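Tue 5 February

OK friends, it's recycling thread time! I have been waiting all long weekend to write this one because I finally feel like I know what goes in which bin, and I want to shout about it.

Background for the new people: our building on Ondelwood switched to a four-stream setup in October. Paper and cardboard, containers, organics, garbage. There are 21 units and one bin room, and the first month was chaos (glorious, smelly chaos).

So I made myself a sorting table. One long white table, everything dumped in the middle, deal with it piece by piece. I cannot tell you how much more fun this is than standing over a bin with a pizza flyer in one hand, trying to remember the colour chart.

The rule is the whole pile goes on the table before a single thing goes in a bin. You see what you've got! You start spotting the things that travel together, like a box with a wrapper still hiding in it.

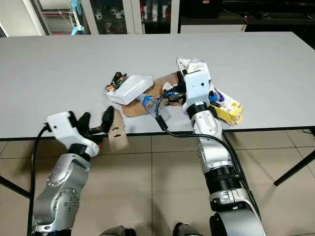 Takeout container, blue-capped bottle, snack wrapper and a whole lot of cardboard, mid-sort.

Cardboard first, always. It's the bulkiest stuff and the minute it's gone the table feels half done. Torn is fine, crushed is fine. Flatten anything that still has a shape. If there's a greasy patch, rip that part off and put it in organics (our hauler takes it, check yours).

The yellow and white box is the sort of thing I used to chuck in whole. Don't! Open both ends, look inside for a liner bag, squash it flat. Takes two seconds and you'll fit three times as much in the bin.

Bottles: empty, quick rinse, cap back ON. I was a cap-off person for years. Kushnir (our hauler) put out a flyer saying caps stay on because loose ones drop through the sorting screens, and I have been a cap evangelist ever since. And if it has a deposit on it, it goes in the return bag instead. Our building bag made us 20 bucks last time, which went straight into doughnuts.

Snack wrappers. Sigh. I love chips and chips do not love me back. The shiny crinkly kind goes in the garbage here. Do the scrunch test: squeeze it in your fist and let go, and if it springs open again it's not paper, no matter how papery it feels.

Crumpled paper packages with printing on them are the ones I have to stop and think about. Tear a corner. If it tears clean and fuzzy, paper bin. If it stretches or you see a shiny layer, garbage. I've been fooled by both kinds, so I tear every single time now and I've stopped being embarrassed about it.

Foam takeout containers, the great heartbreak of the thread. Ours aren't accepted at the curb. The Nunex depot out past the rink takes clean white foam on Saturdays, so I rinse them, stack them in the closet and do a run when the stack starts falling on me. If yours is covered in curry and won't come clean, garbage, move on, forgive yourself.

Little scraps! The tiny white bits that come off everything! Loose, they blow all over the bin room. I tuck mine inside an envelope, fold it over and put the whole thing in with the paper. Very satisfying, 10/10.

Someone asked last time what I wipe the table with. Purix spray and an old tea towel. Any cleaner will do, I just like that one because it smells like oranges. Wipe it at the end, never in the middle, or you'll have soggy cardboard stuck to everything.

Also asked: do you need a table this long? No! I did it on a folding card table for ages. But the length is lovely because you can keep the heap in the centre and slide the finished piles out to the ends. And a pale top shows you every crumb and bottle label you've missed.

Put it on a hard floor if you can. I tried it once on carpet at my sister's and we were finding bits of chip for a week. Tile, broom, done.

My whole weekly sort takes 9 minutes now with the radio on. The first one took most of an evening and I had to phone the city twice (they were very nice about it).

And the number I'm proudest of: the building kept 867 kilos out of the garbage between October and the end of January. From 21 units! I made a little chart for the lobby and people stop to look at it while they wait for the elevator.

Next thread is going to be batteries and light bulbs, so send me your weird ones. I already have a question about a singing birthday card and I am thrilled about it.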